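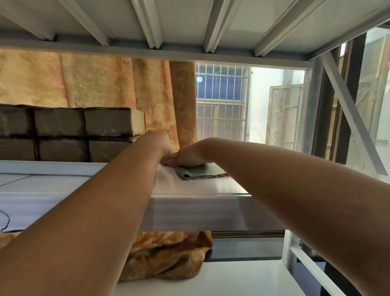
A folded cloth on a white metal shelf.

The small shops of Zullport

In September the last grocery on Siliņa Street changed its hours, and now it opens at 5 in the morning. The fishermen asked for this. Zullport has 1,099 inhabitants, and 259 of them work on the boats or in the Kaltik cannery.

The supermarket in Raltach is cheaper, everybody knows it. But the bus goes there only two times a day - and in winter, sometimes not at all. So people still buy their bread on Siliņa Street, and they stay to talk.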